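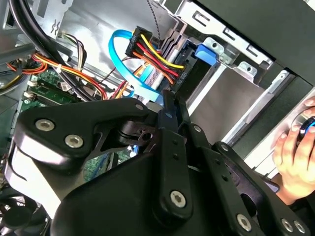

How many examples does a learner need before it stops jamming a drive against the rails? More than we first planned for. Our early guess was 5 per machine, and the policies trained on that were poor at anything except the machine they came from.

### 3.2 Collecting the examples

All examples gathered by hand guidance, one operator, one checker. Operator for most runs was Hamish Ruawai; the rest were split between whoever was free. Each run covers a single drive, in or out, never both. We tried joined runs in October and dropped them, the cut points were a mess to label.

Cases came from two suppliers, Ordale and Satitz. Lighting not controlled. We did move the lamp between runs, on purpose, and teh wrist view changes a lot when the light catches bare metal. Runs logged with the Gorkus recorder: joint angles, gripper width, wrist video. No force signal in this set. 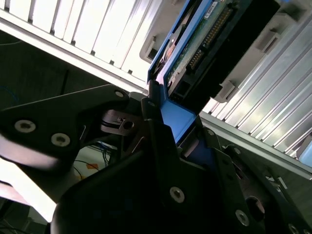
**Figure 2.** Wrist view with a blue hard drive caddy held between the gripper fingers, next to the ribbed panels of the drive-bay chassis.

The usable set is 17 sessions. A further 2 were thrown out because the recorder clock drifted, and we could not line up video with joint angles afterwards. Session length varies, most ran to almost 13 minutes, with breaks whenever the operator asked.

Failed tries were kept. Marked as failed, not trimmed. Koech labels (our own scheme, see appendix) give each run a start, a first contact, a release and an outcome. First contact was the hard one, the checkers disagreed on it more then on all the others put together. Where they disagreed we took the earlier mark. Probably not ideal for fine timing, good enough for training the approach stage.

Held-out sessions were picked by machine and not by run, so no case shows up on both sides of the split.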